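Ticket: Left arm stops before grasp in kitchen simulation, planner reports timeout
Project: Spanos
Component: Grikent planner / collision checking
Status: Open, workaround available
Opened: June 3, 2024

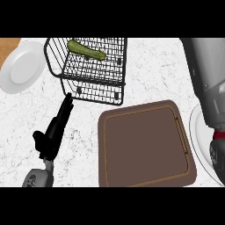 The problem started after we updated Grikent on the Tamport machine. The task is to take the zucchini from the wire basket and put it on the cutting board. The left arm makes its approach and then no further command is sent. The log says only "no valid path, timeout", without naming which object is in collision.

Steps to reproduce
1. Load the kitchen task with the default seed.
2. Run 80 episodes with the standard policy.
3. Count the timeouts. I got 23. Before the update it was zero.

What I tried
Increased the planning time from 18 to 300 seconds. Same result, only slower.
Removed the basket from the collision world. All episodes plan, but the fingers go through the wires, so it is not usable.
Swapped the zucchini for a small box. Still timeouts.

Comment 1
I exported the collision meshes. The new Grikent version replaces the basket by one convex hull, so the inside is solid for the planner - every grasp pose below the top of the walls is rejected. The old version kept the separate wall pieces. The setting is still in the Cokar config file, but its name was changed in the update and our old name is ignored without any warning.

Comment 2
With the new setting name the same 80 episodes give no timeout. I leave the ticket open for two points: the loader must give an error for unknown keys, and the log should print the name of the colliding object. The second one I can do myself, for the first I need access to the Cokar repository.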